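Search this site Go
Reading time: 2 minutes

Joltier demonstrations: questions we get asked

What am I signing up for?
You guide a robot arm through an ordinary household job, such as putting a bottle in a bag, and we record it. Then you do it again. The learning system studies the recordings and tries to copy you, bad habits included.

How many goes make a session?
108, with a break whenever you like. Thierry Pruvost once asked for 112 and has been treated with mild suspicion ever since.

Do I need to be good at it?
No. Steady is better than clever. If you fumble and recover, carry on, as recoveries are useful. If you fumble and swear, also carry on – there is no sound on the recordings.

Why is the room such a mess?
People's homes are. Our first batch at Wakumville was filmed on a bare white table, and the Tanguy model then fell to pieces at the sight of a cushion. Solange Mallet now decides what goes where, and moves it all after every 17 goes. Please don't tidy up.

What does the robot see?
Less than you'd hope. The wrist camera gets a good view of its own gripper and whatever is close by, usually at an angle that makes the furniture look seasick.
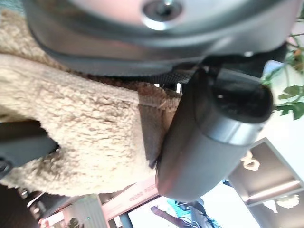
Wrist view: fleece, dark grey bottle, and a shelving unit on the slant.

Will I be in the recordings?
Possibly an arm or a bit of jumper. Faces are blurred before anything leaves the building. Ask Thandeka Kruger for the consent form, which runs to 2 pages.

Can I delete a bad go?
Mark it as bad and leave it alone. Lucienne Hoarau reads every note, including the one that just said "no".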